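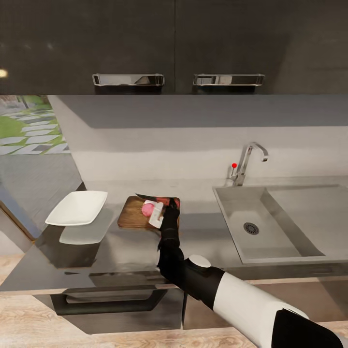
Wake me when it can scrub a lasagna pan, wrote a reader called Seok under my last post, and I laughed because my sister says the same thing (only ruder).

September
Posted by the author of Skurkar
3 min read

So can a machine do kitchen chores yet? I've been chewing on this all month. Simulated kitchens are where a lot of the practice goes on now, and I get why - a cutting board, a knife and something round and pink to deal with, and if it all ends up on the floor you just start over. No mopping! I'd love a kitchen like that.

My own test is dull. Can it clear the counter after lunch, put the knife somewhere sensible and leave the sink empty, in my house, with my junk mail all over the place? I keep a list of 187 little jobs I do in a normal week (yes, really) and I'd hand over maybe the wiping and the floors today. The rest I'd want to watch first. 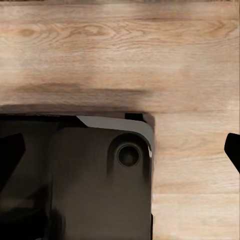

Skurkar, page 226

Grippers are the part I keep coming back to. Two black fingers with nothing between them and bare wood behind, and you start thinking about how much your own hand does without being asked. Picking up a wet plate! Peeling one slice of ham off the next one!

A friend who packs orders on a shop floor thinks boxes will get sorted out long before dishes do, and I'm with her. Boxes are polite. My kitchen has a drawer that only opens if you lift it and swear a bit.

Anyway, Seok, I'll try to find out about lasagna pans. I've got one soaking right now if anybody wants to send a robot over.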